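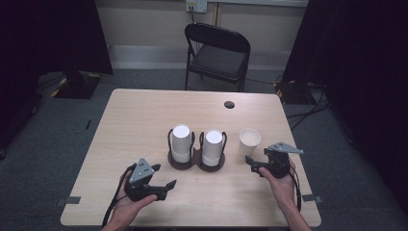

Introduction to Automation, Unit 6
Handout: Notes for the Kostonel open day, March 2025

Read this before the visit and bring a copy with you. The worksheet is due at the next class meeting.

What the demonstration covers

The session is on teaching by hand. A person holds two grippers, one in each hand, and does an ordinary job at a table. The job is sorting paper cups into a double cup holder. The motions are recorded and later used to train a robot arm to do the same work.

Kostonel calls its recording setup Gravora. One full pass through the job is called a run. The cup set held 1,029 runs when this handout was written, and 908 of those passed review. The rest stay on file but are left out of training.

Terms you should know

Jaw opening - the distance between the two fingers.
Approach - the path the gripper takes before it touches the part.
Release - the point where the fingers let go. Many failed runs fail at release.

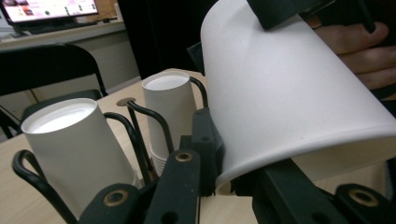

Cups of different sizes are a useful test. A wide cup needs a wider jaw opening, and a stack has to be entered from above without knocking the one next to it. Watch how the operator turns the wrist before lowering a cup. A person does this without thinking, but an arm has to have it in the data.

Grip force

Paper is a soft part. Too little force and the cup slips, too much and the wall folds. Review section 4 of the Pelupessy reader on contact area before you come. A broad finger pad spreads the load over more of the wall than a narrow one.
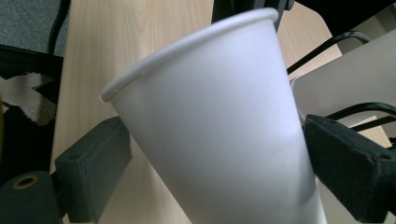

Force also depends on where the cup is held. The rolled rim is stiffer than the wall, so a grip close to the rim usually bends the cup less than one halfway down.

Worksheet

1. Sketch one grasp and mark both contact points.
2. Pick one run and write down each step in order, from approach to release.
3. Name one step you would expect an arm to get wrong, and say why.

Practical matters

Groups are limited to 20. Use the Celtska entrance and sign in at the desk. Wear closed shoes and stay clear of cables on the floor. Ask before you touch any equipment.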